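4.2 Folding on a shared table
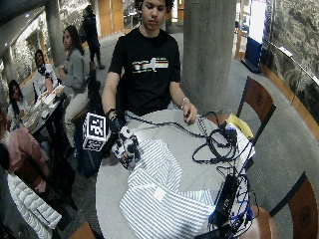

Figure 3. A participant at the round table with the striped cloth during a folding trial. A second table, with food containers and dishes, is in use at left.

The second set of trials moved the folding task out of the laboratory and into the common room at Plavach, where the tables are used for meals and for work at the same time. The laboratory trials of Section 4.1 used a cleared rectangular bench at standing height. Household folding is seldom done under those conditions, and the pilot interviews collected by Atallah in November suggested that most people fold seated, at whatever table is free, with other objects left where they are. The common room was chosen to recover some of that setting without entering private homes.

Each participant sat at a round table and was asked to fold a single cloth to a size that would fit on a shelf 14 inches deep. No folding pattern was prescribed. The cloth was set down crumpled before each trial, by lifting it at its center and releasing it, so that no corner was presented to the participant in advance. The blue-and-white striped cloth in Figure 3 was one of four in the Kırmızıgül set; the others were a plain cloth of the same dimensions, a heavier terry cloth, and a thin cloth with a printed border. Stripes were included on the expectation that a visible grain would shorten the search for an edge. Care tags were left in place for the same reason, as several interviewees reported using the tag to find the hem.

We divide a fold into four phases. Search begins when the hand first moves toward the cloth and ends when an edge or corner is held. Spreading covers all motion that increases the visible area of the cloth. Reduction covers the folds proper, and finishing covers smoothing, squaring, and any final quarter turn. Phases were coded from recordings by two coders working separately. Disagreements, most of them at the boundary between search and spreading, were settled by Başaran. A hand held just above the cloth was coded as search only if contact followed within the same movement; otherwise it was coded as a pause. This rule matters for the crumpled start, in which participants often hold a hand over the layers before committing to one.

In total, around 200 trials were retained. Trials were dropped when the cloth left the table or when the participant stopped to speak with someone in the room for longer than the task itself would have taken. Shorter interruptions were kept and marked.

The main difference from the bench trials lies in spreading. On the bench, participants usually opened the cloth completely and then folded inward. At the round table they opened it in part, typically to half its area, and began reducing while one side was still layered. Two features of the table seem to contribute. The curved edge offers no straight reference against which to align a hem, and objects on the surface limit how far the cloth can travel to one side. Where cables or papers occupied the right side of the table, the cloth tended to be worked in the middle and toward the participant — a region smaller than the cloth itself when fully open.

Partial spreading did not lengthen the trials as a whole. Time saved in spreading was returned in finishing, where misaligned layers had to be pulled square. The terry cloth was an exception. Its weight held the first fold in place, and finishing was brief in both settings.

Stripes shortened search less than expected. Participants handling the striped cloth found an edge no sooner than with the plain cloth, but they made fewer corrections once reduction had started, and several said afterward that they had matched line to line. We therefore treat the stripes as an aid to alignment in the analysis that follows. The effect of the tag could not be separated from that of the hem it was sewn to.

Posture was coded more coarsely. All participants remained seated, although standing was permitted. Reach was limited by the chair position chosen at the start, and few participants moved the chair once folding had begun. Chair distance is reported with the trial data in Appendix B but was not controlled.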